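Home Notebook Entries Stores Contact

17 July 2022

Spent most of the day on the black table and the floor round it. The top has been getting worse since January and I wanted to know if it needs replacing or only a clean. Washed it twice with warm water and a little soap, then wiped it down with a dry cloth. The smudges lift for a while and come back as soon as people lean on it. The white scratches do not lift at all. Most of them can't be felt with a fingernail, so I am leaving them.

Tried the Zatlow polish on a patch at the back corner. It hides the scratches but leaves the surface slippery, and small things slide when you pick at them. Not using it on the rest. Afroza Sheikh thinks a matt paint would do, two thin coats with a light sand between. She has half a tin left from the shelves at Drarkivau and will bring it over.

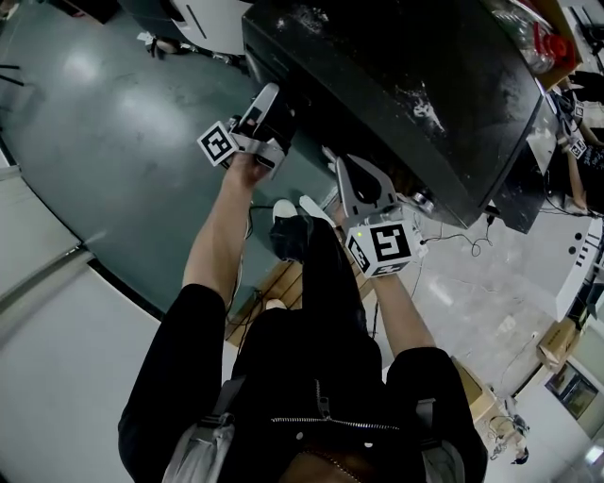

The other choice is a new top. Bandara quoted 478 for one cut to size, delivery extra, and Brastinico want about 800 for the whole table. Neither is worth it while the legs are sound. I checked the bolts underneath and two were slack. Both are 19 mm heads, so the big spanner from the drawer fits. Please put it back in the drawer, it was on the windowsill again.

Floor: the pale part wants sweeping at the end of every session, not once a week. Bits get trodden across to the shiny green-grey side and show up badly under the lights. Cables should be coiled and hung up before anyone sweeps. I went round them today and it took twice as long as it should have.

Pallets can stay for now but keep them clear of where people stand.

To do:
- paint a test patch when the tin arrives, leave overnight
- ask Bandara if the price includes drilling
- new broom head
- hooks for cables, wall side if the fixings will hold

Afroza to check the test patch before we do the whole top.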